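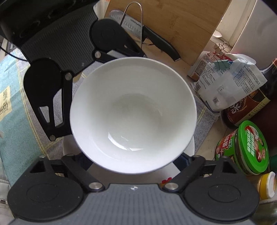

Batel Deep Bowl, white glazed ceramic
Item 215 – Table and Kitchen – Skeltitz Tableware

The Batel is our everyday bowl for soup, breakfast cereal, noodles and small salads. We sell it since the first year of the shop and it is still the piece that customers order again most often, usually two or four at a time. The glaze is glossy white inside and outside. The shape is deep enough for a full portion of soup, and the rim is thin, so it is comfortable also to drink the last of the broth from it.

Sold by single piece or in a carton of six. The matching saucer is a separate item, please see "Goes together with" lower on this page.

Measures and weight
Diameter at the rim: 15.5 cm
Height: 7 cm
Content to the rim: 0.6 liter
Weight: 390 g
Stackable: yes, we recommend not more than eight in one stack

All measures can differ a little from piece to piece. The clay shrinks in the kiln and it does not shrink every time in the same way. If you need bowls that are as equal as possible, for example for a restaurant, write this in the comment field of your order and we will choose them from one firing.

Use and care
Dishwasher: yes. We advise a normal program and not too much detergent.
Microwave: yes.
Oven: up to 200 °C. Put the bowl in the cold oven and let it warm together with it.
Freezer: yes, but let it come to room temperature before you pour something hot inside.
Open flame or stove top: no.

Gray lines from spoons and forks can appear after some months. They are traces of metal which stay on the glaze, and in most cases the glaze is not scratched. A paste of baking soda and water removes them. Rub with a soft cloth, wait ten minutes and rinse. Please do not use steel wool.

Tea and tomato sauce do not stay in the glaze. On the foot ring, where the clay is without glaze, a brown shadow can come with time. It has no influence on the use. If the foot ring feels rough on your table, you can smooth it with fine sandpaper under running water. We do this already in the workshop, but sometimes one bowl escapes us.

How it is made
The Batel is pressed in a plaster form, dried for two days and fired two times. The glaze is mixed without lead and without cadmium. Our kiln takes 40 bowls in one firing together with the smaller pieces, so when the stock is empty you have to wait for the next firing. The waiting time is written beside the order button, and we try to keep it honest.

The form was drawn by Finlay Lamont, who worked before on hotel porcelain and wanted a bowl with less weight in the hand. The first version was wider and people found that the soup became cold too fast. The present version is the third one. We have changed nothing on it since then, only the glaze became a little whiter when our old supplier closed.

Choosing the size
Customers ask us often if the Batel is big enough for ramen. For a big portion with egg and vegetables it is too small, please take the Girnemero, which holds 1.1 liter. For rice as a side dish or for dips the Chang is better. The Batel is between the two – if you want to buy only one kind of bowl for the whole kitchen, this is the one we would recommend.

Goes together with
Skeltitz saucer, white, 17 cm
Chang small bowl, 11 cm
Girnemero large bowl, 20 cm
Lid of beech wood for Batel (also usable as a small board)

Packing and delivery
Every bowl is wrapped in paper and stands in a carton with separate walls. We do not use plastic foam. Orders leave the workshop within three working days when the item is in stock. In March we close for one week for the repair of the kiln, and orders from this week are sent after it.

If something arrives broken, please keep the pieces and the carton and send us a photo. We replace it without cost. You have 31 days to return bowls which were not used, and you pay only the return shipping.

For restaurants and cafés
From six cartons we give a better price. Spare pieces stay available, so you do not need to buy a big reserve at the beginning. Write to us with the quantity and the city of delivery, and you will receive an offer by e-mail, normally the next working day.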